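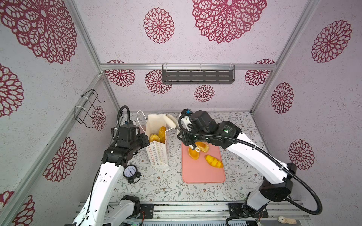 Prurbridge Makers' Hall – Soft Furnishings and Linens Section

Printed Table Linens: Washing, Drying, Pressing and Storage

These notes cover printed cotton and cotton-blend tablecloths, the kind with a small repeat on a white ground. Woven damask, oilcloth and anything with metallic thread need different handling and are left out. The linen store at the Hall holds 17 cloths on the current list, and the methods below are the ones used on them.

Before the first wash

Measure the cloth flat, both directions, and write the figures on the storage tag. Cotton that has not been preshrunk can lose up to 4 percent in length on the first hot wash. If the drop at the table edge matters, wash the cloth before hemming it.

Test the print. Wet a white rag, press it on a dark part of the pattern near the hem and hold it for one minute. Color on the rag means the cloth is washed alone and cold until the rag comes away clean. Browns and deep reds are the usual offenders. Small green prints on white rarely bleed, but they fade faster in sunlight than most people expect.

Stains

Treat from the back of the fabric so the stain is pushed out the way it went in.

Grease: work in a drop of plain dish soap, leave 15 minutes, rinse warm.

Tea and coffee: rinse cold first, then soak in oxygen bleach made up to the strength on the package. Chlorine bleach will take the stain and the print together.

Candle wax: chill, lift off what you can with a dull knife, then iron between sheets of plain paper, changing the paper as it fills. Brown or white paper bags cut open work well as long as the printed side faces away from the cloth. Finish with dish soap.

Red wine: blot, rinse cold from the back, soak. Salt does very little after the first few minutes.

Rust: use a rust remover sold for fabric. Bleach of any kind sets it.

Do not iron or machine dry a cloth with a visible stain still in it.

Washing

Use the large-load water level even for one cloth. A tablecloth folded on itself in a short fill washes on the outside layers only. Warm water, normal cycle, half the detergent you would use for towels. Run a second rinse. Most graying on white grounds is detergent left in the fibers, and it can often be reversed with two plain hot rinses if the print has passed the rag test.

Spin at 900 rpm. Faster settings save drying time but put in hard creases that take longer to press out than the time saved.

Drying

Line dry in shade, hung by the long hem with the pins every foot. Take it down while still slightly damp. If a dryer is used, stop it early. Overdried cotton has to be dampened again before it will press flat.

Pressing

Press on the wrong side first, then lightly on the right side. Work from the center out and keep the finished part supported on a second table or a clean sheet on the floor. Hot iron for all cotton, medium for blends. Starch is optional – it gives a better surface, but starched cloths should not go into long storage, as starch attracts silverfish.

For cloths used as a backdrop or a liner inside a display box, press the folds out fully. A crease that disappears on a dining table will show under a lamp placed at a low angle.

Fixing a cloth to a surface

Double-sided tape leaves adhesive that yellows in a few months. Use tablecloth clips on an open edge. On a closed base, cut the cloth 2 inches oversize and tuck it. If walls are being papered in the same job, paper first, let it dry overnight, then lay the cloth.

Storage

Roll cloths on cardboard tubes covered with acid-free tissue. Where there is only shelf space, fold in thirds and refold along different lines at each wash. Keep away from bare wood. The Horklow shelf unit is lined with washed muslin for that purpose and the muslin is changed every July.

Tag each roll with size, fiber, wash setting and stock number. Numbering for the current store ends at 1,317, which carries over the old Plitesham list; gaps in the sequence are retired items.

Last updated: July

Comments

caron_hems
The paper trick works for crayon too. Keep the iron at medium or the color goes through to the other side.

threadcount
What about cloths with a flannel back? Mine puckers at the edges every time.

linenpress2
Flannel shrinks more than the face. Wash cold and pull it square while damp. It will never be quite flat again though.

oldmangle
Disagree on the starch. I have stored starched napkins in a cedar chest for years with no trouble.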